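Hilo sobre el tablero de corcho de la oficina, que lleva desde junio pidiendo auxilio.

Primero, el inventario: 62 papeles clavados. De esos, 20 decían "urgente". Los urgentes eran los más descoloridos, como corresponde.

Había un aviso de Stuteo sobre el cambio de tóner. Cambiamos de impresora hace dos mudanzas. El aviso las sobrevivió a las dos, con la misma chincheta.

Una nota decía solamente "767". Ni un teléfono, ni un precio, ni una firma. Pregunté por toda la planta y cada uno me dio una explicación distinta, todas con mucha seguridad. La guardé por respeto.

También apareció el menú de la cafetería Vanalel, con un plato del día que costaba lo que hoy cuesta el pan. Lo leímos en voz alta, de pie.

Método: descolgar el tablero, ponerlo plano en la mesa y vaciarlo entero. Colgado no se puede, se te cae una chincheta y la encuentras con el calcetín.

Lo que sale va a una caja de plástico transparente. Transparente para que el dueño pase, vea su nota ahí dentro y tenga ocasión de reclamarla. De momento, cero reclamaciones.

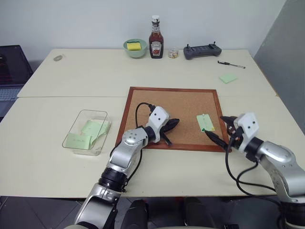 Regla nueva: cada nota lleva su chincheta y algo escrito que se entienda a la semana siguiente. Si no se entiende, a la caja - sin juicio previo.

Otra cosa: las notas adhesivas en el corcho no se pegan. Aguantan 7 minutos y se tiran al suelo ellas solas. Chincheta siempre, aunque el fabricante se ofenda.

Los de Flendell, al otro lado del pasillo, ya han venido a preguntar si les hacemos el suyo. Les he dicho que me lo apunten en una nota.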